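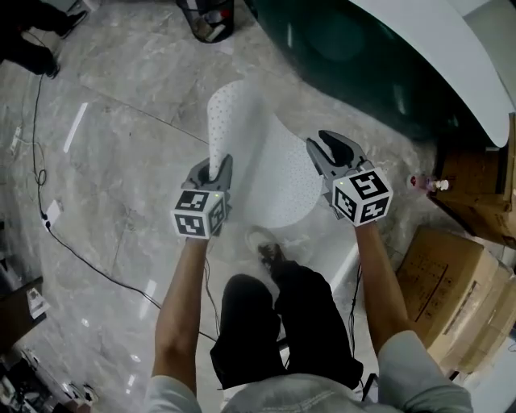
Both grippers on one of the perforated sheets, lifted clear of the marble.

Progress report to the Fakhoury fund, May 9, 2018

Hello Nisreen,

Since I last wrote in January we've got properly going with the two-handed recordings, and I'm much happier than I was! We now have 690 usable examples. The promise in the grant was 500 by the summer, so Guangming and I have some room to be fussy about what goes into the training set.

Most of the new ones are the bendy things: sheets, liners, bags, anything that won't hold its shape. The perforated sheet has been the hardest by a long way. You pinch one corner, go for the other side, and the whole thing has curled off somewhere else. We threw out 82 takes in which the marker cubes were turned away from the camera for too long (my elbows, mainly – Zaid is much tidier). I've asked everybody to keep the cubes facing up, and the last batch from Clolstead was far cleaner.

The first model trained on all this is, well, a first model. It finds an edge nicely and then closes too early. Ghassan thinks we need more examples of slow second grasps, so he's planned 37 short sessions on just that, with both hands starting further apart.

Money is fine. We've spent a bit more than planned on finger pads and a bit less on storage, and Imden have let us keep the second pair of grippers until the end of the project.

One thing I do need from you is a yes or no on moving the folding tasks ahead of the drawers. I'd like to start on them as soon as Ghassan's sessions are done.

All the best,
Sólveig Hjaltadóttir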